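Nilbridge waits for its second gas line

Jan 13, 2024

The gas plant at Sugden is now running at full load, and this is good news for the people who work there. But the only pipeline out of the valley is also full, and the producers north of Nilbridge must again decide which wells to keep open this winter.

Memevico, the company that operates the plant, told its suppliers last month that it can't take new volumes before March. Until then the small producers have two choices. They can close part of their wells, or they can send the liquids by truck to the rail terminal at Isura, 40 miles to the south. Most of them do the second thing, and everybody who drives on the Isura road in the morning knows the result.

Kieran Hartley has nine wells and a crew of six. He says that the trucks take almost all of his margin, but to close a well is worse for him, as an old well does not always come back with the same pressure. "I have the gas and I have the buyer," he told us. "Between them I have one pipe, and it is not mine."

The second line was approved two years ago. Of the 2,000 joints of pipe which were ordered, 1,426 are already in the yard at Sugden. The rest is late from the mill - the new date is the end of winter, and the welding crews were sent home until then.

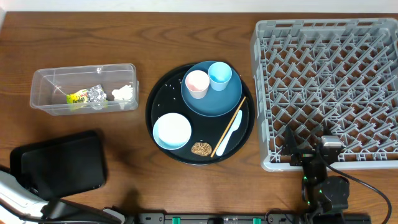 Housing is the other question. When the crews come back, the town will need beds for 900 workers, and the two camps are not yet connected to water. Kelly Mellor from the county planning office expects that the first camp can open in March, if the ground is not frozen too deep for the trench. For the second camp she did not want to give a date.

The county will hear comments on the truck traffic at its next meeting in Nilbridge. Letters can be left at the front desk of the planning office until noon on the day before.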